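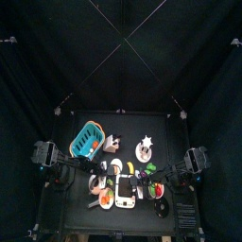

3. The play kitchen and what people called it

3.1 Why we stopped writing lists for people

When Jeptoo Shirima and I first planned this study we thought the hard bit would be getting grown-ups to talk about toy food without feeling silly. It wasn't. People will talk about a plastic banana for as long as you let them. The hard bit was our own materials list, which we had typed up in an afternoon in February and which turned out to be full of words that hardly any of our talkers used. We had written "vegetable, cut" and "dish, small" and thought ourselves very neat. Then the first parent at the Felach centre picked something up, said "right, that's the pudding", and our neat list was no use to us at all.

So we threw it out (well, Tatu Kirui kept a copy, and he brings it out when he wants to annoy me) and let people name the things in their own words. Over 308 short sessions we ended up with 2,000 usable names. A name counted as usable if it was said aloud while the person was touching or pointing at one thing and one thing only. "All this lot" was not usable, although I was sorry to lose it, and neither was "dinner".

The sessions ran in two places, Felach and the upstairs room in Dendomley. I describe the play kitchen here the way I'd want it described to me if I were trying to put one together, so please forgive the amount of crockery.

3.2 The crockery and the food

The kitchen is a small one and it all goes on a dark tabletop. I'm fond of the dark top. White plates and white bowls show up beautifully against it, and so do the yellow of the banana and the bright greens, but anything black or dark grey sinks straight into it. We lost a good few names that way. There is a dark rounded piece with a shine on it that people's hands went straight past, and when I asked them at the end whether they'd missed anything, they said no with perfect confidence.

Then there's the basket, which is teal with an orange handle, and which I'd call the most popular object in the whole study. It often has a couple of little balls in it, one orange and one white. I had assumed the basket would be for shopping and that people would name it as such. Some did! Others called it the fruit bowl, and one very firm grandmother called it the sink. She then washed the balls in it, so I could hardly argue.

The food itself is where the fun starts. The banana gave us no trouble. Banana, said everyone, every time, and I'd happily have a banana in every study I ever run. The brown egg was nearly as good, with "egg" from almost everybody and "potato" from a small group of people who, when I looked at the notes again, had all met it in a bowl, with the rim hiding part of it. I'd never have thought a bowl could turn an egg into a potato. Tatu did think so and said it at the time, and I'd like that on record because I was rather sharp with him about it. 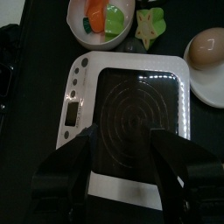
The orange piece was the one we fought over. I had always taken it for a slice of salmon. Jeptoo says carrot, and I can see carrot if I squint. Our talkers split in the same way, and what decided it for a lot of them was the company it was keeping. Put it beside the greens and it was a carrot. Give it a plate to itself and it went up in the world and became fish. I had more or less expected that from the pilot, but I hadn't expected people to change their minds halfway through a sentence, which they did quite cheerfully ("here's your carrot, oh, and that's your salmon then").

The star fruit slice was a different sort of puzzle. It's green and star-shaped with a pale middle and tiny red dots, and if you have eaten star fruit you say star fruit. Plenty of people haven't. They called it the star, the flower, the biscuit, the cucumber and, once, the Christmas one. We kept every one of those as a separate name. Muli, our coding scheme, has a box for names that go by shape and another for names that go by use, and "biscuit" sat uncomfortably between the two for weeks. In the end we put it under use, on the grounds that you can eat it with tea. A reviewer of an earlier draft thought this was a bit loose and I have some sympathy, but moving it changes nothing in the results.

3.3 The white appliance

I've kept this one apart because it behaved so differently. It's a white thing with a dark flat panel and round buttons, and it sits among the crockery looking as if it knows what it's for. People weren't so sure. The leading names were "hob", "cooker" and "scales", with "microwave" trailing a little way behind.

What I found most interesting was how people went about settling it. With the food they looked and then spoke. With the appliance they wanted to put something on it first. If a frying pan was close by, it went on the panel and the name was a cooking name. If a bowl was nearer, out came "scales", and very often somebody made up a weight to go with it. The favourite was 100 grams, whatever was in the bowl. We logged these tries in Tokilent along with the names, so the order of doing and saying can be checked for each person.

It did make me wonder how much of what we call naming is really just tidying. You look for the place where a thing would go, and the name comes along with the place. Jeptoo would put it more carefully than that and does so in Section 6.

The layout below mixes the two problems nicely, with food in groups on a plate, an egg in its own bowl, and the appliance close enough to all of them to be roped in.

Figure 1. White appliance with its square black panel, a brown egg in a white bowl, and an oval plate holding two groups of play food. 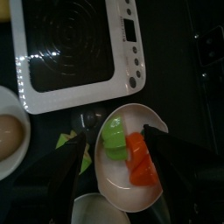
3.4 Putting things back

We asked each person to put the kitchen away at the end, and gave no instructions beyond that. I'd planned it as a way of winding down, so I'm a little embarrassed that it gave us some of our best material. Names changed again at this point. The salmon and the carrot both became "orange bit". The star fruit became "this green thing". The egg stayed an egg, and so did the banana stay a banana, right through to the last item. We coded these late names separately and they aren't part of the 2,000, but they are in the supplementary table for anyone who'd like to have a go at them.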